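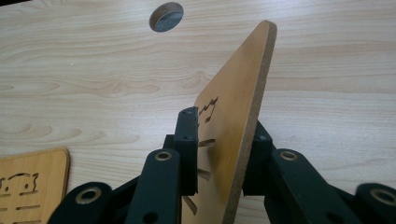 Rounded board, pale wooden table

Search tips Enter keyword Go

Getting the house ready for someone coming home from hospital

My other half came out of Zutomness General in January with a mended hip, a carrier bag of tablets and a pair of crutches, and we had one afternoon's warning. One afternoon! I'd had nearly a fortnight to sort the house out and had spent it driving to and from visiting hours, eating crisps. So this month's page is all the things I did in a panic, plus the ones I only worked out later. It's household stuff, not doctoring. The ward will give you a sheet about exercises and lifting and what to ring up about, and if it says something different from me, go with the sheet.

Floors first

Take up every rug you own. I left the hall runner down as it's heavy and I thought it would behave, and the crutch tip went straight under the edge on the first evening. No harm done, but it was rolled up behind the sofa within the minute. Same goes for the bath mat unless it's the rubber-backed sort that really grips.

Then walk the route from bed to loo in the dark, yourself, in your socks. You'll find the phone charger lead, the dog's bowl and the box of shoes you meant to take to the charity shop. I taped our lamp flex along the skirting with the cloth kind of tape. Don't use parcel tape, it takes the paint off when you pull it up (ask me how I know).

Plug-in night lights are worth every penny. We bought 3 from Okeke's in Rarcombe and put them in the bedroom, on the landing and by the bathroom door, and they're all still there months later. I like them for my own midnight wanderings now.

Chairs

A low squashy sofa is lovely until you have to get out of it with one good leg. We'd been told the seat should be high enough that the knees weren't higher than the hips, and not one chair in our sitting room passed. The dining chair with arms did, so that moved in front of the telly with a folded blanket on it for comfort. I did try piling cushions on the armchair and they slid about all over the place, so please don't do that.

You can get raisers that go under the legs of a bed or chair. Measure the legs before you go to the shop, across as well as round if they're square. I took back two sets. The hospital may well lend you these, by the way, along with a loo frame and a perching stool, so ask before you spend anything. Ours came on loan from the equipment store, and the woman who brought them adjusted the legs for us on the spot.

The kitchen

Crutches mean no hands. It sounds obvious but I hadn't taken it in until I came back from the shops to find a perfectly good cup of tea stranded next to the kettle and somebody very cross in the next room. What saved us was:

A flask with a proper screw lid, filled in the morning and carried about in a little cross-body bag. Ours is a Prostberg, bought years ago for camping, and it doesn't leak when it's tipped over.

A small mug. The big ones are too heavy when you're wobbly, and a 220 ml one can be finished before it goes cold.

Everything for breakfast on the worktop, between hip and shoulder height. Bowls, cereal, bread, a knife, the lot. It looks a mess and you'll want to tidy it away. Leave it.

A damp tea towel folded under the chopping board so it can't skate about. I do this all the time anyway, but it matters more if you're leaning on the counter with your other elbow.

A jug to half-fill the kettle with, so there's no lugging it over from the sink.

I also batch-cooked, and I'd make more soup and fewer pies if I did it again. Pies need an oven and an oven needs bending. Write the heating instructions on the lid in thick pen, as whoever is reading them may not have their glasses to hand.

Sitting-down jobs
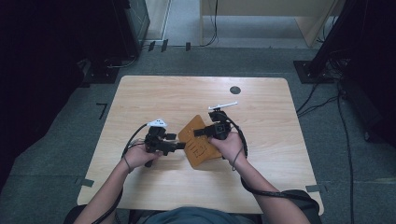 Both hands busy at the table

By the second week boredom had set in, and a bored patient is a menace. I'd clear one end of the table each morning and leave a job on it. Good ones were sorting the screws and rawlplugs into jars, polishing shoes, shelling peas, matching up the lids and tubs, and going through the drawer of instruction books for things we no longer own. The 3,000-piece jigsaw my sister sent was a mistake, it took over the whole table and we ate off our laps until Easter.

Whatever the job is, put it on a tray. Then it can all be lifted off in one go at teatime, and nothing rolls on to the floor to be bent down for. A tray with a lip, mind. If yours hasn't got one, a roasting tin does nicely.

Tablets and paperwork

We had five different boxes to keep up with, all on different timings. I made a chart on squared paper and stuck it inside the cupboard door with a pencil on a string, and each dose got a tick when it was taken. The pharmacist was very happy to go through the list with me over the counter, so do ask yours.

Keep the discharge letter somewhere you can lay hands on it. Every nurse who came to the door wanted to see it. Ours lived in a plastic wallet with the appointment cards, hung on a bulldog clip by the phone.

Bits and bobs

A carrier bag on the car seat makes it much easier to swivel round and get your legs in. Take it out before you set off, though.

A long shoehorn, a long-handled sponge and a litter picker from Okeke's. The litter picker was the best of the lot – it got socks, the post, the remote and once a whole packet of biscuits from the top shelf.

Loosen the lids on jars and the cap on the milk before you go out.

Tell the neighbours which day you're home. Ours put our bins out for six weeks and I owe them a very large cake.

Next month, getting candle wax out of a tablecloth.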